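4. Floor and shelf as places for small things

4.1 What we mean by a place

In the earlier sections we described how the rooms were chosen and how the records were made. In this section we look at the two places which caused us the most difficulty during the coding, the floor and the open shelf. Tables, drawers and closed cupboards are treated in Section 5.

By a place we understand a surface or a container where a thing can stay without somebody holding it. This definition is simple, but it does not say if the thing belongs there. A cup on a shelf may be stored, and a cup on a table may be in use or forgotten. For the floor the question is harder. In many households the floor is seen as the place where things should not be, and when the members of a household were asked to name the places in a room, the floor was often left out. At the same time they used it many times in a day, for bags, shoes, bottles, toys and for anything that had to be put down quickly.

Earlier work on tidying has mostly followed the opinion of the residents. A thing on the floor is coded as out of place, and tidying is then the movement from the floor to some other surface. We started with the same rule and kept it during the first part of the work in Plistau. It became clear that the rule gave poor results in rooms with a soft floor covering. In these rooms people sat on the floor, ate small meals there and sorted things there, and the objects around them were placed with the same care as on a table. To code all of them as out of place would be misleading.

We therefore separate three kinds of floor placement:

Working placement. The thing is on the floor while an activity goes on there, and it can be reached by a person who sits on the floor or beside it.

Waiting placement. The thing is on the floor between two other places, for example before it is carried to the kitchen.

Resting placement. The thing stays on the floor over several visits and the residents do not plan to move it.

The three kinds cannot be told apart from the object alone. A drink can, for example, was found in all three. The coder needs the notes from before and after, and also the answer of the resident when this was available. Where neither existed, the placement was coded as unclear and left out of the comparison.

4.2 Materials and rooms

The complete set contains 3573 placements from 17 rooms in Plistau and Zisau. Of these placements, 371 were on the floor. All records were entered in Stutix, the form system which we also used for the pilot study in Fu, and were coded by 2 coders who worked separately and met at the end of each room.

The rooms differ in size and in age, and for the present section the most important difference is the covering of the floor. We noted whether it was hard (tile, stone, bare wood), carpeted, or covered with mats. Mats were noted also when they covered only one part of the room. In such a case the border between the mats and the rest of the floor was drawn in the plan, and each floor placement was assigned to one side of it. When an object stood across the border, we took the side where the larger part of its base was.

Open shelving was noted with its height, the number of levels and the distance to the nearest wall or mat border. A shelf was called low if an adult sitting on the floor could reach its upper level. We made no difference between shelves bought for storage and shelves built for another purpose, as the residents themselves made none.

Small everyday vessels received their own group in the coding. The group includes cans, cups, bottles, jars and bowls of a size that can be held in one hand. They are useful for our question for two reasons. They are moved often, and they have a clear upright position, so that the coder can say whether an object was put down or dropped. Figure 3 gives two views from a room in which a light blue mat floor lies next to open furniture of this kind. 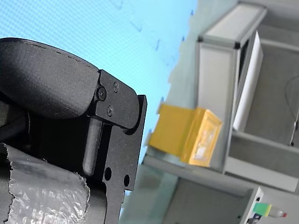
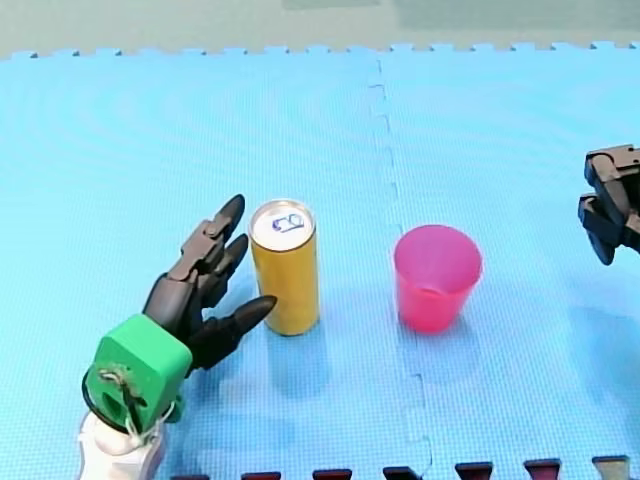

Figure 3. Light blue floor covering in one of the rooms: next to the shelving unit (first view) and with a yellow can and a pink-red cup standing on it (second view).

4.3 Upright things

Our first observation concerns the way in which vessels were placed. On mats, cans and cups were usually set upright, and it was common that two or three of them stood near each other within reach of one person. On hard floors the vessels stood more often along a wall or beside the leg of a chair, where they were protected from feet. Residents in Zisau explained that a cup on a hard floor makes a noise when it is put down and that one becomes careful with it. On the mat there is less noise and, in their words, it feels more like putting a thing on a bed or on a sofa.

The soft ground has also a disadvantage. A narrow vessel stands less firmly on it when somebody walks nearby, and several residents said that they choose the object according to the floor. Tall glasses were kept on the table and cups with a wider base were allowed on the mats. Closed cans seem to be accepted almost everywhere. The same can was sometimes moved from shelf to mat and back many times before it was opened, and in one household a closed can was used to hold down the corner of a mat which did not lie flat. We coded this last case as resting placement after a long discussion between the coders.

Marks made by hand deserve a short remark here. In shared rooms, people write on the lid of a can or on the bottom of a cup in order to know to whom it belongs. Such marks changed the later path of the object. A marked vessel was less often carried away by another person, and it stayed in waiting placement longer than a vessel without a mark. We have not enough cases to say if this is true for other shared objects, such as boxes of food or cleaning cloths.

4.4 The strip in front of the shelf

The second observation concerns the area directly in front of a low open shelf. We call it the strip. It is as long as the shelf and as deep as a forearm. In the plans of the rooms the strip is usually drawn as free floor, and the residents also described it in this way. The records show a different picture. When a shelf was full or partly full, things that were meant for it were put down in the strip first, and a good part of them remained there until the next general tidying.

It was our expectation that the strip would be used most in rooms with little storage space. This was only partly confirmed. Two of the rooms with the largest shelves had also the most things in the strip, and in a very small room in Plistau the strip was nearly always free. The difference seems to be connected with the lowest level of the shelf. If this level is close to the ground and open to the front, a thing can be pushed in from the strip by hand or even by foot, and this happens without any decision about tidying. If the lowest level is higher, the thing has to be lifted, and lifting was postponed.

Mats make the strip easier to see. Where the edge of the mat ended exactly at the shelf, there was no strip of different material between them and residents treated both as one surface. Where a gap of bare floor was left, small objects collected in it, mostly light things such as wrapping, foil and bottle caps. These were removed with the broom and were seldom picked up one by one. In our opinion a future study should record the gap separately from the beginning. We started to do so only in May, when more than half of the rooms were already finished, and for this reason the gap does not appear in the tables.

4.5 Tidying from the floor upward

The third observation is about order. When residents tidied a room with mats, they often began on the floor in a sitting or kneeling position. They collected the near things first, made a group of them, and stood up only when the group was too large to be moved by hand. Vessels were nearly always the last in the group, as they had to be carried upright. Wrapping and paper went first. In rooms with hard floors people tidied while walking, and took one or two things at a time in the order in which they passed them.

This has an effect on the coding of waiting placement. A group of objects made during tidying looks the same as a group made during a meal or a game, if only one moment is known. Both coders made errors in this direction in the first rooms, and agreement was clearly better after we added the field "group formed by" to the form. The earlier records were then read again with this field in mind. Some of them could be corrected from the notes, and the others stay as unclear.

We do not claim that one manner of tidying is faster. The time was not measured in a way that would allow such a comparison, and the rooms with mats were also the rooms where more people were present during the visits. What can be said is that the way from floor to shelf is seldom direct. Between them there is the group, and often the strip, and a thing can stay in either of them long enough that the residents no longer see it as a thing that has to be moved.

4.6 Limits of the floor records

Three limits should be mentioned. The floor was recorded from standing height in the first rooms and from sitting height later, so small objects behind furniture may be missing in the early records. Objects carried in a pocket or in the hand during the whole visit were not recorded at all. Finally, the mats in several rooms were moved or washed between two visits - and after washing they were not always laid in the same order, so that positions given by mat number had to be converted with the help of the plan. The conversion table is included in the appendix.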